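A morning at the Sturkel broom and brush works

The Sturkel works sits at the end of a gravel road outside Vetitz, past the sawmill and a row of rental garages. I went in November, when the factory opens its doors to visitors for one morning. Entry costs 5 dollars, paid in cash at the gatehouse, and the tour lasts 90 minutes. Groups are capped at 20 people.

We started in the drying shed. Ash and beech blanks are stacked with thin strips between the rows so air can move through them. The guide said the company used to buy its wood already dried, but too many handles came back warped, so it built its own kiln. The shed smells strongly of sawdust and it is not heated. Bring a coat.

The turning hall is next door and much louder. Ear protection is handed out at the entrance. Most of the lathes are modern, but one older machine from Pellegrini is still used for short runs and odd sizes. Handles come off it with a rough surface and go straight into a bin for sanding.
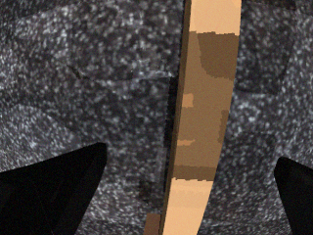
Staining and waxing are done in a separate building across the yard. The company switched to a water-based stain a few years ago, and the guide spent a long time on the drying racks that had to be replaced because of it. The wax room was closed for cleaning, so we only saw it through the door.

I found the bristle room the most interesting part of the visit. Horsehair is sorted by length, washed, and tied into bundles by hand. The catalog lists 121 kinds of brush, including one for cleaning organ pipes and several for bakeries. The Ludov line, sold mainly to painters, is made in a corner of the same room.

The tour ends in the shop, where seconds are sold at half price. I bought a hand brush and a dustpan. Coffee was free but there were only a few chairs.

Parking is limited, and the bus from the station stops running at noon on open days. The walk back to town takes 20 minutes along the river path.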